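Notebook, Gethin trade forum planning, October

Picked up at 9:40 with Naa Aryee and Nana Kpodo. Open items from the last entry: room capacity, registration export, panel order.

Capacity. Moltcombe main hall is rated for 700 seated. With the interpreter booths in the back corners we lose 58 seats. Usable figure goes on the registration page as 642. Naa to change the cap before the second mailing goes out.

Registration export. The Jolbridge form still drops accents on surnames (Sepúlveda prints as Seplveda on the badge proof). Re-exported as UTF-8 and the proof is clean. Old file deleted from the shared folder. Do not use the copy in Nana's mail. 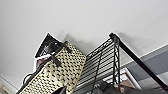

Panel order. Araceli Sepúlveda moves to the first slot, port financing. Augustina Ankrah takes customs procedure after the break. Each gets 20 minutes plus roughly 20 for questions from the floor. Keynote length unchanged.

Vercombe wants its logo on the lectern sign. Agreement covers program and web page only. Sent them the clause, no reply as of 4 p.m.

Timing test. Read Augustina's draft aloud at normal pace and overran. Cut the section on bonded warehouses, kept the tariff table as a handout.

Still open: booth power (one circuit or two?), microphone count for the floor, Salamatu Alhassan's travel dates. Salamatu to confirm by email. Badge stock not ordered.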